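Mongate Break Room, 2nd Floor

Photos by Jade Ross

The break room at Mongate got a new layout in December, and these pages show how it looks now. The long table went downstairs to the Rizzi office, which left the wall free for drinks and snacks. Arturo Dal Bello drew up the plan and Gun-woo Um moved most of the smaller things over one evening after 6.

Water is at the wall now, a few steps from the door. Cups are kept in the cupboard over the sink, and the spare sleeves are in room 201. 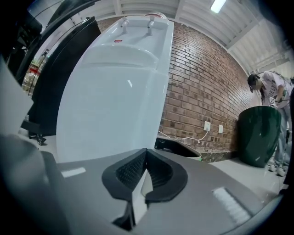
Snacks are restocked from the supply closet, room 172. If something runs out before lunch, write it on the sheet inside the closet door and Morena Galli will add it to the next order. The last order was 16 boxes and it went faster than planned.

Please don't push chairs up against the wall on the drinks side. People need to get past with full cups, and the floor there is mopped every night.

More pictures from the other floors will go up once Bakari Chege has finished the kitchen on four.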